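Stirno Village Resident Handbook
Print this page | E-mail this page
Search this guide... Go

Section 4: Setting up your door panel and booking your first outing

Welcome! Your new Prirkier door panel is the quickest way to see what's on in the village, put your name down for the bus and let the front office know you're up and about. Set aside half an hour, make a cup of tea and have your welcome letter handy.

Before you start

You'll need the welcome letter (your resident number is at the top), the little gray key tag from your move-in envelope, and your reading glasses if you use them. The panel is already wired in, so there are no tools to find.

CAUTION: Don't take the panel off the wall. The bracket also carries the line for your emergency cord. If it feels loose, press 600 on your village phone and the office will send someone over.

Turning it on

1. Hold the round button on the underside until you hear two beeps.
2. Wait for the word "Hello." The first start is slow, and the screen may go dark once on the way.
3. Choose your text size. Try the biggest one, it's wonderful! You can change it later under Comfort.
4. Type in your resident number and touch Next.
5. Hold the key tag flat against the lower corner until the panel chimes.

NOTE: Couples get one number and two tags. Do step 5 again with the second tag so both of you can book separately.

Setting your morning check-in

6. Touch Check-in, then pick a time. Most people leave it at 11 in the morning, but early risers can bring it forward.
7. Touch the green tick when you get up each day. If the tick hasn't been touched by your chosen time, the office calls you.
8. Going away? Touch Away and pick the day you'll be back. Please do this even for one night.

Booking an outing

9. Touch What's On. Trips, concerts, classes and dinners all come up together, with the soonest at the top.
10. Touch the one you like and then Count Me In. Your name goes straight onto the list.
11. For bus trips, say whether you'd like the step-free seat. The Utau Gardens bus has a lift at the back and room for walkers.

The Thursday lunch at Chong Hall fills up fast, and it's such a good one (the dumplings!), so book early in the week. If a trip is full, touch Wait List and the panel will chime if a place opens up.

NOTE: The July calendar is loaded ahead of time, so you can already browse the winter concerts and the craft room open days.

CAUTION: Clean the screen with a dry, soft cloth only. Sprays can get in behind the glass.

If something isn't right

Screen stays dark: hold the round button again and count slowly to ten.
No chime from the tag: take it off your key ring and try once more.
Wrong name showing: press 300 for the resident desk.
Sound too quiet: touch Comfort, then Volume, or press 200 and we'll talk you through it.
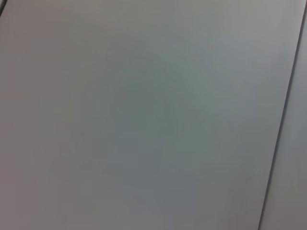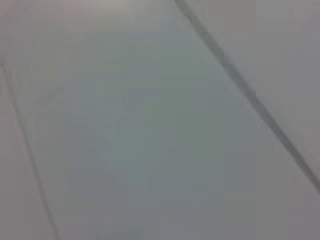
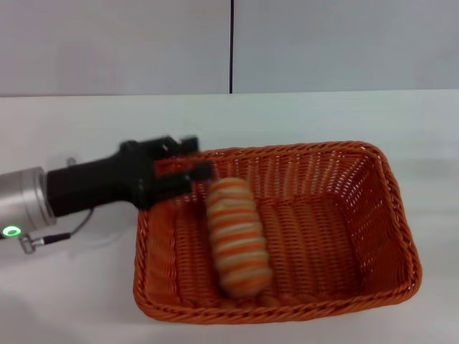
Last picture: orange basket on a white tabletop.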